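I finally moved the Flavdale newsletter off one giant list, and wow, I should have done it a year ago! We had 1,070 addresses all getting the same message every Tuesday, whether they'd bought from us last week or signed up once at a street fair and forgotten.

So I split them into three groups: regulars, people who bought once, and people who only ever open the email. The regulars get early word on new stock. The one-timers get a short note with a single link (just one, I'm very strict with myself now). First send to that middle group brought 55 clicks, which for us is a party. 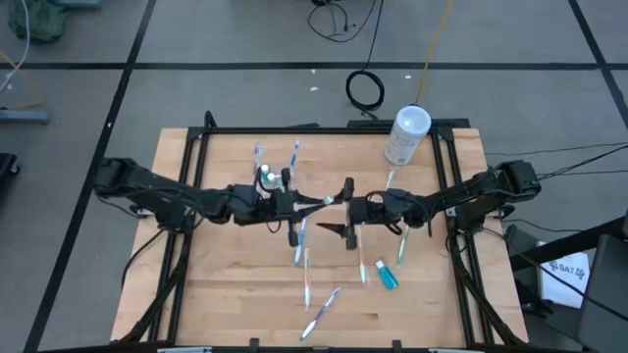

Jolien Claeys wrote in after my last post to say she'd tried the same split and her mistake was writing three completely different emails every week. By November she was worn out. Now she writes one and swaps the subject line and the first paragraph.

I love this and I'm stealing it. My subject lines were getting longer and stranger anyway, and the short plain ones keep winning (the best so far was "Back in stock, the blue ones").

Next up is the sleepy group, 117 people who haven't opened anything since spring. I've got a friendly "still want these?" email half drafted, and I can't wait to send it!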